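The Zimow mill open day, or how I spent five hours looking at wool

I have wanted to get inside the Zimow mill ever since I started reupholstering my own chairs, so when my friend Fathima Gamage forwarded me the open day notice I said yes before I'd even looked at the map. I should have looked at the map. It's a long drive, the last part of it goes up a valley road with no shoulder, and on 18 December 2018 it was sleeting the whole way. We left in the dark with a thermos and a bag of clementines and got there with ten minutes to spare, and Fathima had to sit in the car for a bit before she wanted to talk to anyone.

The mill is smaller than I pictured. From the parking lot you see a long brick building with a saw-tooth roof and a newer metal shed stuck on the end, and between the two there's a covered walkway where they had set out coffee and a really good poppy seed cake. I had two pieces. They hand you a sticker with a color on it and that's your tour group. We were green, which meant we started at the wrong end and saw the finished cloth first and the raw wool last! I kind of liked it that way, like rewinding a movie.

Our guide was Uliana Onyshchenko. She runs the finishing room and she talks fast, and she did not slow down for the lady in our group who was trying to write down every word (me, it was me). Her brother Hnat fixes the looms, and the two of them kept correcting each other across the room about dates. The mill opened as a blanket factory, then made coat fabric for a long time, and when the coat business dried up they moved over to upholstery cloth, and that's what most of the building does now. They still do a small run of blankets every January when the orders are slow. I asked if you could buy one. You can, but you have to get on a list, and the list was already full for this year. So I'm on the list for the list.

Finishing is the part I knew the least about and it ended up being my favorite. When the cloth comes off the loom it's kind of stiff and greasy and honestly pretty ugly. It gets washed in these big round-bellied tubs and beaten around until the fibers grab on to each other, and then it's stretched on a frame with hundreds of little pins along both sides and dried flat. Uliana held up a piece before and a piece after and passed them down the line. I would not have believed they were the same fabric. The first one felt like a feed sack. The second one I wanted to put in my purse.

She also showed us the mending table. Every bolt gets pulled over a slanted board with a light behind it, and a mender goes looking for broken threads and knots and sews them in by hand with a needle. The woman working there had 18 years at that table. She found a skipped thread while we were standing right behind her, all of us leaning in, and I could not see it even after she put her fingertip on it. I need new glasses, but still.

Then the weaving shed. Bring earplugs! They give you the foam kind at the door but they're not great ones, and with even half the looms going you feel it in your teeth. Hnat did his talk outside in the walkway first and then took us in to look, which was smart. The newer looms shoot the weft across with a puff of air and you can't see it happen at all. But there are a few old shuttle looms at the back that he keeps alive with parts off dead ones, and those I could have watched until closing time. The loom he calls Grandmother does the Pirnura, their heavy herringbone, and he says it never comes out right on anything else. Setting it up for a new pattern takes 536 heddles threaded by hand. He told us that with a kind of pride, like somebody telling you how bad the winter was.

Lunch was in the canteen, soup and rye bread and pickles, you put a few dollars in a coffee can. We ended up at a table with Hideaki Morikawa, a furniture restorer who had come even farther than we had. He and Fathima got into a long conversation about horsehair versus foam that I mostly just ate through. He did tell me something useful, though. If you want to know how a wool cloth is going to wear on a seat, fold it over hard and look at the fold from the side. If you can see daylight between the threads, it's a curtain. I have since folded everything in my house.

After lunch they let you wander for an hour. There's a sample room upstairs that I would happily move into. Drawers and drawers of swatches going back to the coat days, all pinned to cards with the pattern name in pencil. The Hutsuliak line is in there, the bright reds and oranges they wove for a hotel years ago, and so is Lernomora, which is the flecked one I had come hoping to see. I already knew I wanted something plain for my two reading chairs, and I was pretty set on a dark green until I'd seen the greens in daylight by the window. Too much blue in them for my living room. So I went back and forth between the oatmeal colors and the pale grays like I was picking a name for a baby.

The thing with a light gray beige is that it only looks boring on a card. Get a big enough piece of it, with a tight weave and a bit of speckle in the yarn, and there's plenty going on. It also hides dog hair better than you would think, at least if your dog is yellow like mine.

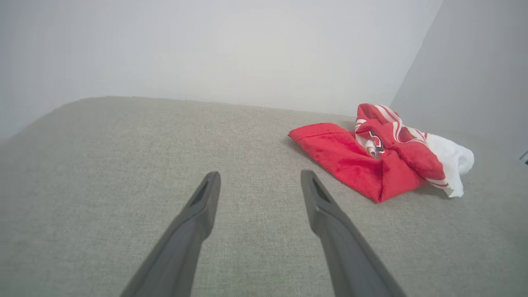 Fathima says I'll regret going that light with coffee drinkers in the house, and she might be right. She bought a dark brown remnant for a footstool and was very smug about it on the drive home. But I've had dark chairs for years and I am tired of them, they eat up all the light in that corner, and I'd sooner blot up a spill now and then.

The remnant shop is down by the loading dock and it's cash or check only, so plan for that. The pieces are sold by weight, which threw me. You pull what you like out of the bins, they put it on an old produce scale, and a man named Adelino Mota writes the total on a scrap of brown paper. He used to drive the mill truck and now he does the shop, and he'll tell you if you're about to make a mistake. He asked me what kind of chair, had me show him the width of the back with my hands, and made me put one piece back and take a longer one so I could match the grain front and seat. I came away paying 87 dollars for enough for both chairs plus the arm caps. I have paid more than that for one bad cushion cover.

We saw raw wool last, in the metal shed, and by then my feet were done so I'll be short about it. It comes in pressed bales that weigh close to what a small horse does, it smells like lanolin and wet barn, and there's a picker machine that pulls it all apart into a cloud. You're allowed to stick your arm in the cloth bin where the fluff lands (with the machine off!) and it's warmer in there than you expect. My hands were soft for two days.

A few practical things if you're thinking of going. There's one restroom and a line for it. The upstairs sample room has no elevator, only a steep iron stair, but Uliana told a man with a cane that they'd carry drawers down to him and they did. Wear shoes you can stand on concrete in. Kids were fine everywhere except the weaving shed. And get there early, because they stop letting people in once they've had 600 through the gate, and by midafternoon they were already turning cars around on that awful road.

I've stripped the first chair down to the webbing this week. The webbing is worse than I thought, so the new fabric is folded up on top of the piano until I get some more tacks.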